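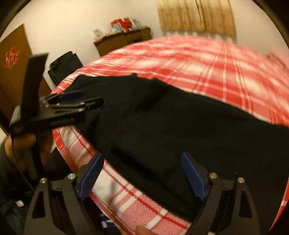 A black garment on a checked bed sheet, with a pair of hand-held grippers.

Home News Reviews Calls Contact

February 25, 2022
By Enikő Lakatos

Wanted: people in Rirnside who fold laundry and don't believe adverts

Miltent sells a kit called Simon. You hold a gripper in each hand, do your housework with them, and the recordings are meant to teach a robot to do the same. The leaflet says anyone can pick it up in an afternoon. I have my doubts, and I would like other people's doubts as well before we print a review.

We need testers for two weeks in April. You would use the kit at home on your own clothes and bedding, fill in a short sheet each evening and give the kit back in one piece. Dark jumpers and patterned sheets are very welcome — the leaflet only ever shows white towels.

You should be over 18, have a bed or a large table to work on, and be willing to say when something is a nuisance. Experience with robots is no use to us. If you work for Miltent or sell its products, please don't apply.

Testers get 100 pounds, paid by us and not by the maker. Miltent lends the kits and will not see the review before it goes out. Recordings stay with us until you have agreed in writing what may be passed on.

Write to Kornél Halász at the Prosten office, quoting call 3309, and tell him what you usually wash and who folds it now.

Comments

marjoram: Does it do fitted sheets? If not I'm out.

Old Tom: 100 quid to fold my own washing more slowly. Put me down.

K. Halász: No promises on fitted sheets. Tom, please send an email, I can't take names here.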